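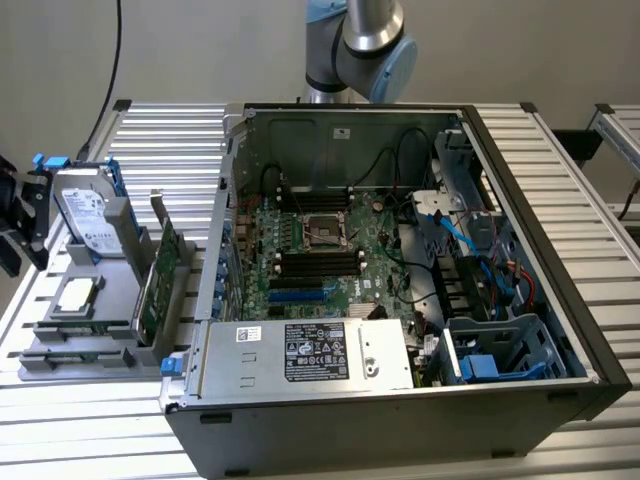
The repair shop on the lower end of Clakness opens at 8 a.m., and by nine there is usually a line. Most of the people in it are carrying something their employer or their kid's school was done with. Secondhand office computers have become a small trade of their own in this part of town, and they arrive in every condition. Some need only a new drive. Others come in with the processor gone and all the memory pulled, so that what the buyer gets is a case, a board and an empty socket. Those sell too, though for much less.

Rodel Dizon has run the shop for 20 years. He started with radios and moved to televisions, then to computers when the television work dried up. He buys by the pallet from Gillwood, a firm that clears out offices, and pays one price per machine whether it works or not.

"You make your money on the good ones and you learn on the bad ones," he said.

His last pallet held 28 towers. He sold the complete ones in the first week, mostly to parents getting ready for school in September. The rest went on the shelves for parts.

The parts side of the business depends on people like Efren Estrella, who lives in Lumanlan and takes the bus in on Friday mornings. Estrella builds computers for neighbors at a flat fee of $20, plus whatever the parts cost. He keeps a notebook of who needs what. A retired couple wants something that can handle video calls with their daughter. A tailor wants to print invoices. Neither of them needs anything new, he said, and neither could pay for it.

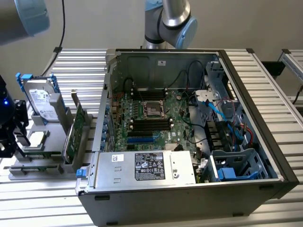 Memory is the part he hunts for most. It is small and easy to resell, so it is often the first thing to go when an office clears out its old equipment. Processors are next. Power supplies tend to stay put, and Estrella tests every one before he trusts it – he lost a good board to a bad supply early on and had to cover the cost himself.

Remedios Rivera bought one of his builds last year for her bookkeeping work. She had priced a new machine first and put the idea aside. The one she uses now takes a while to start up in the morning. She turns it on, makes coffee and comes back.

Dizon has been thinking about a second location, closer to the Stemine market, where rents are lower and there is room to store more stock. He has looked at one space and did not like the roof. For now the extra cases go in the back hallway, stacked to the height of the light switch.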